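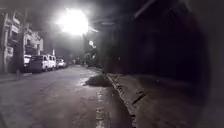

Bożena Duda

Slide 1. Start with the street, then the numbers. Virkilen is narrow, with parking along the left curb. Residents asked for better light. The first survey went out in May and 80 households answered.

Slide 2. Road surface. Say that patches and cracks are hard to judge at night. Brightness up close tells you little about the far end. Pause for questions.

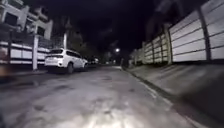

Worn asphalt and a white SUV at the curb.

Slide 3. Parking. White cars are easy to pick out. Dark ones are a problem for anyone stepping off the sidewalk. Mention the Posmont count: 1301 cars parked overnight across the district. Don't read out the table.

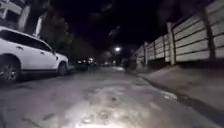

Light and dark parked cars, trees beyond.

Slide 4. Glare. A strong lamp leaves deep shadow next to it. Avdale put shields on its lamps. Go slowly, this is the main point.

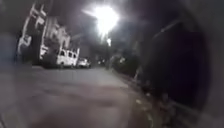
Ranasinghe wrote back that shields are fine, but the lower floors still need enough light to find a door key. Read that out, then take questions on cost.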